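# About us

We're a small packing and carton-reuse business in Asville, and if you've ever moved house and ended up with a garage full of good boxes you couldn't bring yourself to throw out, you already know most of our story.
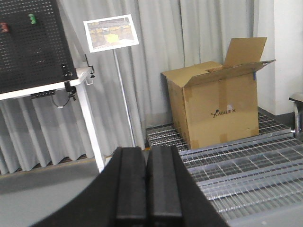

It started with exactly that problem. Fiifi Baidoo had moved his family from Trincombe to Asville one July, and at the end of it there were boxes in the hallway, boxes under the stairs and a very tall stack beside the dryer. He put a note up at the shops offering them to anyone who was moving. They were gone by tea time, and the phone kept ringing for a fortnight afterwards with people asking if there were any more. So he went and found some more, and that, give or take a few years and a lot of tape, is how Rizk Cartons came to be. (Rizk was the name over the door of the old shop we first rented. We never got around to changing the sign and then we grew fond of it.)

## What we do

We collect used cardboard boxes from homes, offices and workshops, sort them, mend the ones that deserve mending, and send them out again for another trip. We also pack. Some of our customers only want a bundle of flat cartons left on the verandah, and some want us to come in and wrap every last teacup in the house, and we're happy with either — or with anything in between, if you'd like to do the books yourself and leave us the glassware.

A plain brown carton is a better piece of work than it gets credit for. Treated kindly, it will hold its shape through a good many journeys. The printing on the side doesn't bother us at all, and we don't cover it up. You may well get your winter coats delivered in something with another company's name on the front, and we've found most people rather enjoy that.

## How we go about it

Every box gets opened right up before it goes anywhere. We fold the flaps back, have a proper look at the corners and the bottom seam, and run a hand around the inside for staples. Old tape stays on if it's lying flat and comes off if it's lifting. Anything that has been damp goes to recycling, however nice it looks from the outside, and we're quite stubborn about that one.

When we pack, the heavy things go in small boxes and the light things go in tall ones. It sounds obvious, but we've lifted enough tall boxes full of encyclopaedias to think it worth mentioning. We fill the gaps with crumpled paper, close the flaps without forcing them and write the room on the side as well as the top, so you can still read it once everything is stacked.

## Who we are

There are 5 of us these days... well, five and whoever's cousin needs work over the summer. Fiifi still does most of the home visits himself and will stay for a cuppa if you offer. The rest of us take turns on sorting, repairs and deliveries, and we all answer the phone, so please don't be shy about asking for whoever you spoke to last time.

Last year we sent 1,475 boxes back out into the world, and 1,023 of those went to households here in Asville. The others travelled to Trincombe and Floltedcombe, where we now make a run whenever there's enough to fill the van.

## Come and see us

Drop-offs are welcome until 2 in the afternoon. Flattened boxes are easiest for us to store, but if yours are still made up and you haven't the energy, bring them as they are and we'll do the flattening. If you're planning a move, give us a call as early as you can, even if you don't have a date yet, and we'll talk through what you'll need and put some cartons aside in your name.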